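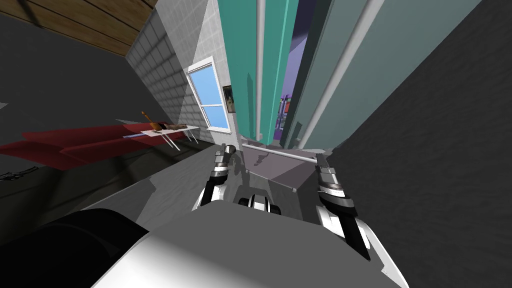

Orla Mac Carthaigh wrote in response to my last entry that a household which keeps a paper ledger is keeping a museum, and that I should move the whole of mine into a spreadsheet before another November goes by. I have considered her remark with care. The present entry sets out my position and the arrangements that will apply in this house for the coming year.

The ledger was begun when I moved to Coughlan Street and has been maintained without interruption. It now holds 1,605 entries across 6 volumes. Each entry records the date, the payee, the sum, and a short note on purpose. The notes have proved to be the most useful column. A bank statement will show that a payment was made to Vestex. It will not show that the payment was for a replacement hinge, that the first hinge supplied was the wrong size, or that the second was fitted by my brother-in-law over the course of an entire evening.

Orla's principal objection concerns searching. She is correct that a written record cannot be searched in seconds. When the water company wrote to me regarding a disputed charge, I required most of an afternoon to find the relevant line, which I had entered under "Repairs" when it belonged under "Utilities." I accept responsibility for that error. An index has been kept at the back of each volume from that date forward, and the third and fourth volumes have been indexed in arrears.

Her second objection concerns loss. A single paper copy may be destroyed by fire, by water, or by a visiting child with a marker. The last of these has occurred once, in volume two, and the affected page remains legible. Photocopies of the annual summary pages are now held at my sister's house in a folder provided for the purpose.

Against these points I would place the following. Writing a sum by hand obliges the writer to look at it. In the year before the ledger I subscribed to three magazines I did not read, and I was unaware of two of them. Last year the household set aside 700 dollars for repairs and spent very nearly that amount. The reserve for the coming year has been raised to 1,000 dollars, in view of the condition of the back steps and the age of the boiler.

The following arrangements are therefore confirmed. Entries will continue to be made in ink, each evening after supper. Receipts will be kept in the biscuit tin until the end of the month and then discarded, with the exception of those relating to appliances. Totals will be carried forward in pencil and inked once they have been checked. Volume seven has been purchased and is of the same ruling as the others, although the cover is green, the blue having been discontinued.

Orla has kindly offered to prepare a spreadsheet of the annual totals only. I have accepted this offer and will send her the figures for the first two volumes as soon as I have resolved a discrepancy of forty cents.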